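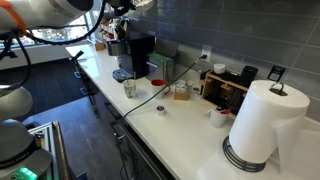
Hi Eluned,

Quick update on the Landeg kitchen money, as promised. We've now run nine of the cooking evenings and the last one was packed – people were still chatting in the parking lot when I locked up! Bleddyn Bowen took over the bread group in September and they adore him, even though his first batch of rolls could have held a door open.

Of the 300 recipe booklets we printed, 236 have gone out. The rest I'm saving for the Udum families, who start next month. I still need a second person with a food safety certificate before then, and that's my main worry right now.

Spending is on track except for the oven repair, which came in higher than the quote. Could we move a little over from the travel line? We've hardly touched it. I'll send the receipts with the next claim.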